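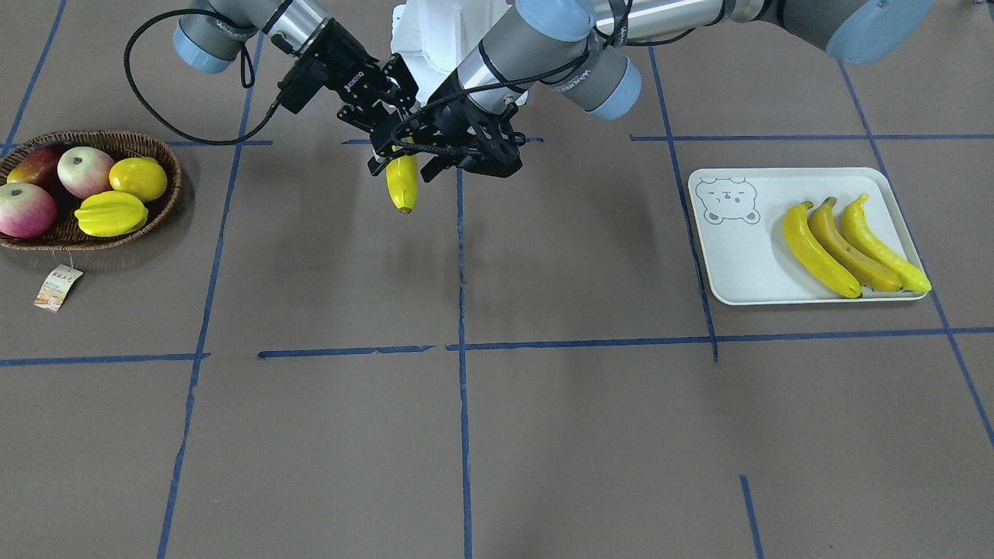
Rami Saliba would like the fruit to come before the coffee and not after it, and he has told us so more than once. From August his wish becomes the rule in all 8 breakfast rooms of Semaan. Guests will find fresh fruit at the entrance of the room, and it stays out until 11 in the morning.

The new fruit service was tried first in our house in Jindberg, where 161 guests gave their opinion on a small card. Most of them asked for the same thing – fruit that they can take with one hand and eat on the way.

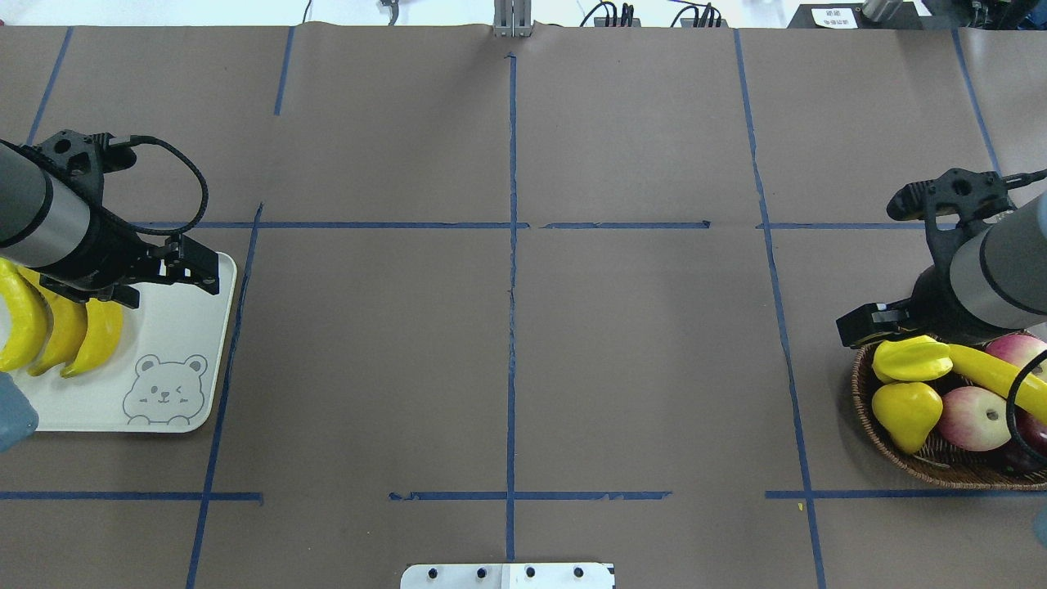

Semaan has also changed how the fruit is served to families. Until now children had to ask for a plate at the counter. In the new service there is a low table for them, and bananas are laid side by side on a white tray with a winking bear drawn on it. The tray is light, and a parent can carry it to the table without help.

The mixed fruit goes into round or oval wicker baskets, which the kitchen fills again during the morning. Apples and bananas will be offered every day, and the other kinds will change with the season.

"We want a breakfast that is simple and also generous," said Kadir Saraç, head of breakfast service at Semaan. "A guest should not have to search for an apple."

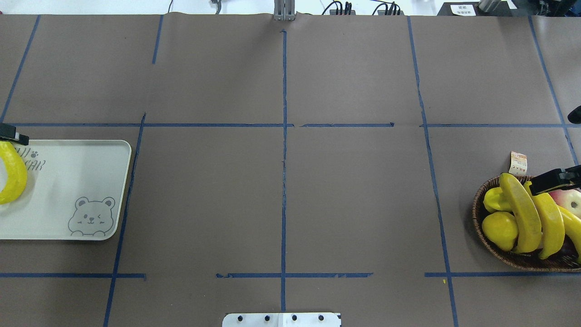

Price and start

The fruit is included in the breakfast price. The house in Zundmont begins first, and the other houses follow before the end of the month.

Contact: Semaan Press Office, Jindberg | © Semaan. All rights reserved. | Back to top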